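Housekeeping Practice, Unit 4: Clearing and Stacking Bowls

4.1 Scope

These notes cover round bowls without handles, used for rice, soup, side dishes and dips. Plates and cups are in Unit 3. Lidded dishes come later, with storage.

4.2 Terms

Rim – the upper edge of the bowl.
Foot – the ring or flat area the bowl stands on.
Nest – a set of bowls placed one inside another.
Seat – the contact between the foot of the upper bowl and the inside of the lower one. A good seat is level and does not rock.
Bind – a seat so tight that the upper bowl cannot be lifted without raising the lower one.

4.3 Order of work

Scrape first, stack second. Food left in the lower bowl lifts the foot of the upper one and the nest leans. Sort by diameter before anything is picked up. The widest bowl is the base, and the rest follow in descending size. Where two bowls have the same diameter, the one with the thicker wall goes underneath.

Bring the bowls together near the middle of the table before nesting them. A stack built at the edge has to be moved twice. Flower pots, candle holders and menu stands stay where they are unless they block the reach. Set them toward the far side when laying the table and they will seldom be in the way when it is cleared.

4.4 Handling

A small bowl may be lifted by the rim on one side, provided it is empty. The other hand stays low, at the base of the bowl that will receive it, so that the lower bowl does not slide when contact is made. Lift only as high as needed to clear the neighboring rim. Lower the bowl straight down; do not drop it the last half inch.
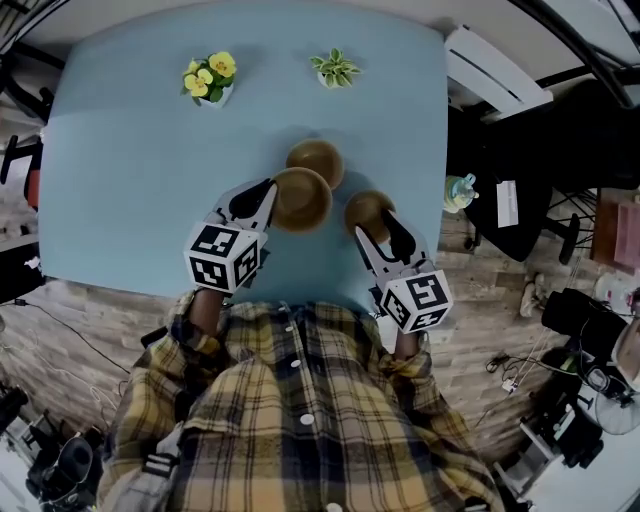
Fig. 4.2. Smaller bowl held at the rim, brown set.

Glossy interiors slide easily against a foot and mark easily if the foot is unglazed. For the Lonance and Gilel sets in the practice room, place a paper liner between bowls that will stay nested overnight. The Mikuš set has a glazed foot and needs no liner.

4.5 Limits

Maximum nest on a tray: 7 small bowls, or 4 of the large size. Carry no more than 2 nests per tray. Any nest over 7 inches high is split before it leaves the table.

If two bowls bind, do not twist. Stand the pair in warm water and fill the upper bowl with cold.

4.6 Before the next session

Read the Nosier shelf plan, part 2. Measure the rim and foot of three bowls at home and note which pairs would bind.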